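About the Plemarow Group

The Plemarow Group is a research unit of the Osel School of Engineering. It studies how small wheeled robots can find their way along ordinary public paths by sight, without a prepared map. The group is led by Tamunoemi Nnaji and has 10 members.

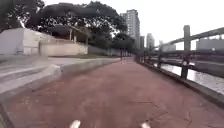

Our method, known as Zilten, learns from recorded drives. The robot compares what it sees with short stretches of earlier routes and chooses a heading from the closest match. Kerbs, railings and the line of a wall carry most of the useful information — surface colour has proved a poor guide, as stains and cracks are easily mistaken for edges.

Work on riverside routes is directed by Zamfira Nistor. Long, straight paths with few landmarks remain the hardest case for the method, and the group returns to them each November.

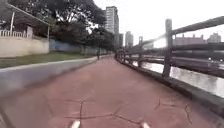

Results to date

In the most recent trials the robot completed a 900-metre route with 2 interventions by the safety operator. The earlier version of Zilten required 8 on the same route.

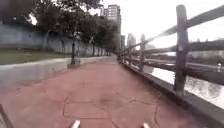

Both remaining interventions followed a loss of heading where the recorded stretches looked too much alike. Sverre Eide is now testing a longer visual memory to address this, and a full account will appear in the group's next technical report.

Enquiries from prospective students and partner institutions should be addressed to Mansa Frimpong at the Owusu Building.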